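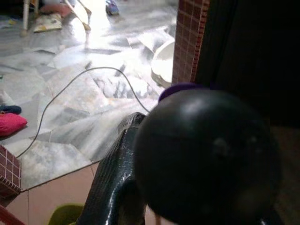
Flurnwood's old bathhouse lobby has a new cleaning rota, and the town is bearing up. From October 2, 2025, the marble and the reddish-brown tiles get swept every morning by hand, with a broom and a dustpan, a method the Nemberg district office calls "revised." The floor-care contract with Texier ran out in March and was not renewed. It had cost the lobby 51 complaints, most of them concerning streaks.

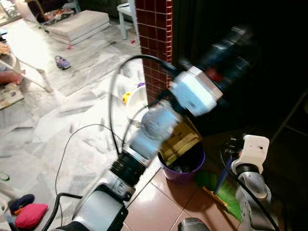 Who pays for the buckets?

The district does, out of a supplies budget that also covers soap and one mop head per quarter.

Sweeping takes almost 25 minutes, longer when the market is on. Marble shows everything, and the small square tiles keep whatever lands in the grout. Mopping is still under discussion. 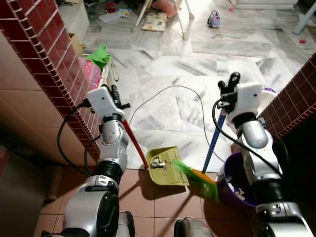 Broom, dustpan and purple bucket on the lobby tiles.

Comments (3)

plameo_regular: 12 years I've walked across that floor and it took them this long to find a broom.

tilefan: Please do the corners.

grout_and_about: Green bristles are a bit much for a bathhouse. Floor looks fine.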